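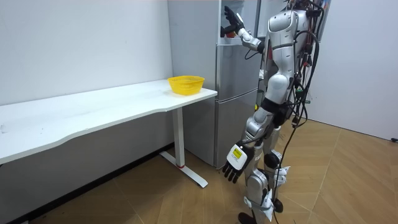
What does a student robotics club do all term?

Mostly one small job, over and over. Ours is taking fruit out of a fridge and putting it in a basket.

I joined the club in second year because a friend in my statics tutorial was going and I had a free afternoon. I'm now in fourth year and I write most of our notes, so I thought I'd put some of them here for the people who keep asking what we're up to and for anyone thinking of signing up.

The club is at Karkham, on the ground floor, past the bike cage. We enter a student competition called Trirkora every year. The household round is the one we care about. Each team gets a fridge, a table, a basket and some food, and the robot has to move the food from one to the other. You get 90 seconds per item. There are points for getting it into the basket, points for not bruising it, and a penalty if a person has to step in. Last year we finished on 1046 points and the winning team had 1493, so we have some catching up to do.

Most of that gap came from the grasp. Our robot could find the fruit, and it could get a hand into the compartment without hitting the frame, but then it would close its fingers as if everything was a tennis ball. An apple copes with that. Softer fruit doesn't. We lost points on bruising in nearly every run and then lost more when something rolled to the back of the shelf and one of us had to walk in and fetch it.

This year we split the work up properly. One group has the arm path, one has the hand, and one has what we call the boring list, meaning cables, batteries, labels, charging, and writing down what happened. I'm on the boring list. I asked for it. Last year we had whole afternoons of runs that were no use to us later because the notes said things like "good one" and "bit wonky".

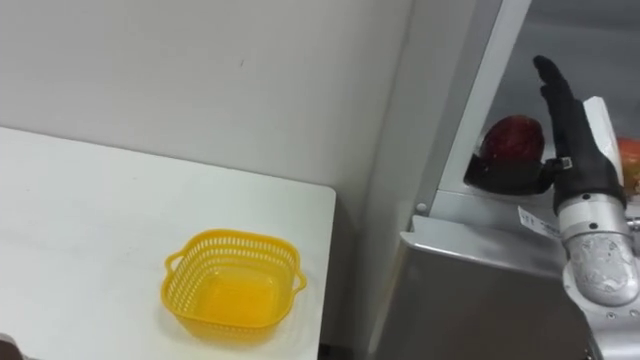
Page last updated: 2 April 2019

The hand group is run by Bastian Janssen, who came over from mechanical and had never written any code before the summer. His idea was to stop thinking about squeezing and start thinking about support. If some part of the hand can get under the fruit, the fingers don't have to press as hard from the side. It took a few weeks to get anywhere with this. The early tries pushed the fruit along the shelf until it hit the wall of the compartment, and then the hand tried to climb over it.

What helped was slowing the last bit of the approach right down. The arm comes in at a normal speed, stops short, and then creeps. We were worried about the time limit, but the creep only costs a few seconds and we were wasting more than that on second attempts.

The software we use for planning is called Clisia. It was written by students before us and has been patched by every group since. Parts of it are very good. Other parts have comments like "don't touch, ask Kiều", and Kiều graduated before I got here. I did email her in the end and she was very nice about it. The part we weren't meant to touch was a fixed offset for the height of an old table. We'd changed tables twice since then. Taking it out fixed a fault we'd been blaming on the wrist.

A few things I'd tell a new member:

Read the log from the previous session before you switch anything on. It takes five minutes.

Check the cables behind the shoulders every time. There are a lot of them and they move when the arm goes up. If you aren't sure whether one has enough slack, raise the arm slowly by hand control first and watch from the side.

Put the basket back on its mark if you bump it. We moved it a little one afternoon without noticing and the arm group spent an hour looking for a bug.

Use the same fruit in a session if you can, and throw it out afterwards. The fruit budget is 40 dollars a month, and we've gone over it more than once. Nobody should be eating the test apples. They've been handled all day and some of them have been on the floor.

Write down the bad runs. Those are the ones we learn from, and they're the ones people skip because they're annoyed and want to go again.

The arm group's current problem is the way out. Getting into the upper compartment is fine. Coming back with something in the hand is harder — the elbow wants to swing wide, and there's a wall on one side and a table on the other. They've tried having the robot lift first and then turn, and also turning a little while still inside. The second is quicker. The first is safer with larger fruit. I think we'll end up choosing by size, but that means the camera has to judge size well, and at the moment it thinks a plum and a small mango are the same thing.

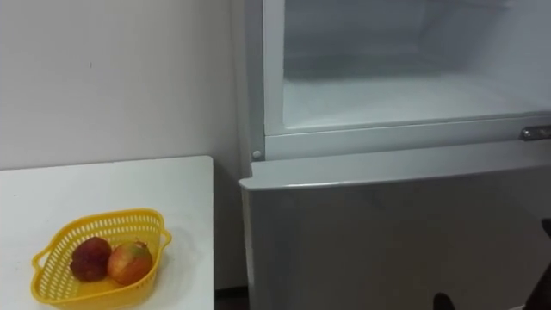
Fruit in the yellow basket, with the upper compartment of the fridge open.

Placing is easier than picking, though we still see fruit dropped from too high. The rule we've set is that the hand has to be below the rim of the basket before the fingers open. With one item already in there that gets awkward, so the second item gets released slightly to one side. It's only a number in a settings file for now. Somebody should write it properly before the competition in July, and it will probably be me.

We meet straight after the last lab and finish when the building closes. First years are welcome and you don't need to own anything. Bring closed shoes and a pen. If the outside door is locked, knock on the window next to the bike cage, and keep knocking if the arm is running.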